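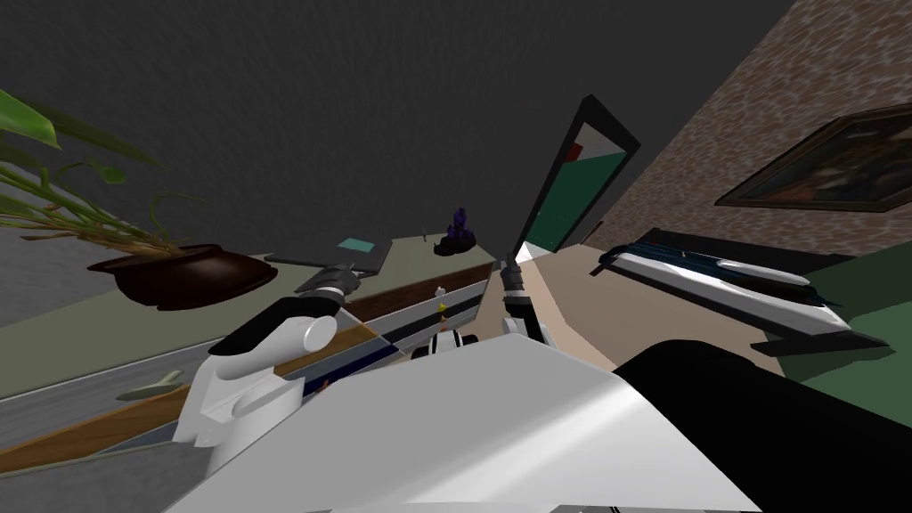
298 Mal geteilt 20 Kommentare

Teil 2: Die Sosteo aufstellen und das erste Mal entkalken

Im ersten Teil ging es ums Auspacken und um den Wasserfilter, jetzt wird endlich Kaffee gemacht! Na ja, fast. Die Sosteo will vorher einmal gespült und entkalkt werden, auch wenn sie nagelneu ist. Ich hab das bei meiner ersten übersprungen und mich dann wochenlang über muffigen Espresso geärgert (die Anleitung im Karton erwähnt es nur in einer Fußnote auf der vorletzten Seite).

Was ihr braucht: den Entkalker von Edik, ein großes Gefäß für den Auslauf, einen weichen Lappen und eine gute halbe Stunde Ruhe.

1. Stellt die Maschine auf eine ebene, feste Fläche. Hinten müssen 20 cm frei bleiben, da geht die warme Luft raus. Unter einem Hängeschrank bitte nach vorne ziehen, bevor ihr sie einschaltet.

2. Wassertank abnehmen, mit klarem Wasser ausspülen und bis zur unteren Markierung füllen. Noch keinen Entkalker!

3. Tank wieder einsetzen, bis er hörbar klickt. Wenn es nicht klickt, sitzt meistens die kleine Dichtung schief - einfach mit dem Finger geradeschieben und nochmal.

4. Einschalten und die Tassentaste gedrückt halten, bis beide Lämpchen blinken. Die Maschine pumpt jetzt laut und ungleichmäßig. Das klingt furchtbar, gehört aber so.

ACHTUNG: Während des Spülens kommt kochend heißes Wasser und Dampf aus dem Auslauf. Hände weg, Kinder weg, Katze weg. 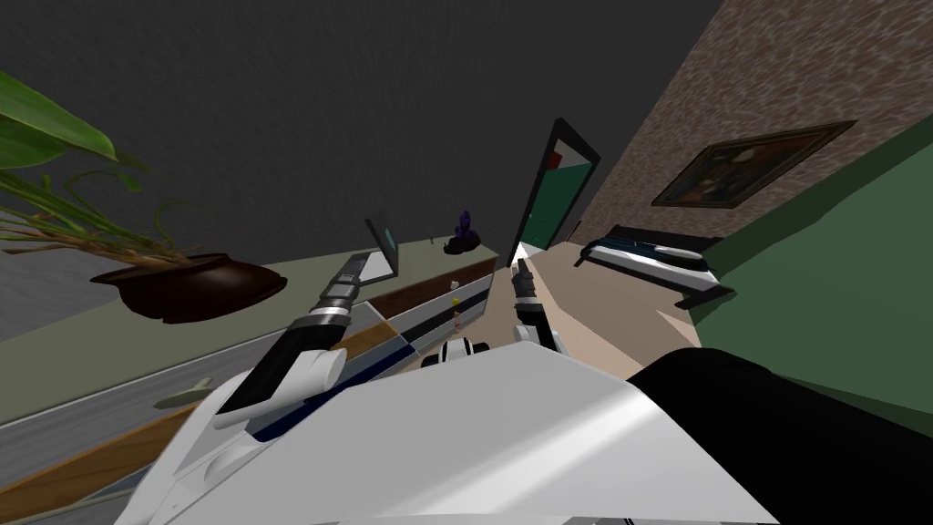
5. Wenn die Pumpe still ist, das Gefäß ausleeren. Jetzt 2 Beutel Entkalker in den Tank geben und bis zur oberen Markierung auffüllen. Kurz umrühren, am besten mit einem Plastiklöffel.

6. Tassentaste und Dampftaste zusammen drücken. Im Display läuft ein Balken durch, dazwischen macht die Maschine lange Pausen. Bitte in der Pause nicht ausschalten, sonst fängt das ganze Programm von vorne an (frag mich nicht, woher ich das weiß).

7. Tank gründlich ausspülen, frisches Wasser rein und zweimal komplett durchlaufen lassen. Ich rieche danach am Wasser, und wenn es noch säuerlich ist, gibt's eine dritte Runde.

Hinweis: Auf Naturstein macht der Entkalker matte Flecken. Spritzer sofort mit viel Wasser abwischen. Ich leg inzwischen immer das Abtropftablett von Bråten drunter, das passt von der Breite her prima.

Falls im Display der Fehler 1471 auftaucht, ist Luft in der Leitung. Dampfhahn ganz aufdrehen, Tassentaste kurz antippen und warten, bis das Wasser gleichmäßig läuft. Danach den Hahn wieder zu und bei Schritt 6 weitermachen.

Die ersten beiden Tassen schütte ich immer weg. Für die dritte nehme ich dann die Sorkomari, mittelfein gemahlen, und wie ihr das Mahlwerk dafür einstellt, steht in Teil 3.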